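**November, abends, Werkstatt Bokside**

Der Sauerteig-Versuch läuft endlich! Ansatz Nr. 3 mit Roggen aus Pleltholm ist über Nacht so hochgekommen, dass ich das größere Glas nehmen musste – toller Geruch, fast wie Apfelmost. Yu-ting hatte recht mit dem wärmeren Wasser.

Notiert:

- 100 g Anstellgut, 203 g Mehl (eigentlich 200, die Waage ist zickig)
- Gare 2 Stunden länger als beim letzten Mal
- Kruste super, Krume unten noch etwas klitschig

Karthik will denselben Teig mit Dinkel probieren, da bin ich sehr gespannt. Trygve bitte fragen, ob er noch vom groben Salz hat. Nächstes Mal heißer anbacken, dann früher runterdrehen, und das Brot wirklich ganz auskühlen lassen, bevor jemand mit dem Messer kommt (Darcy!). 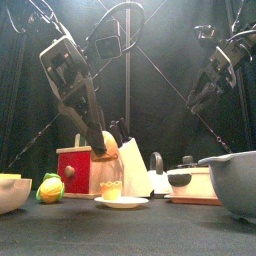
Den Rest vom Ansatz habe ich in den Kühlschrank gestellt, Deckel nur lose drauf.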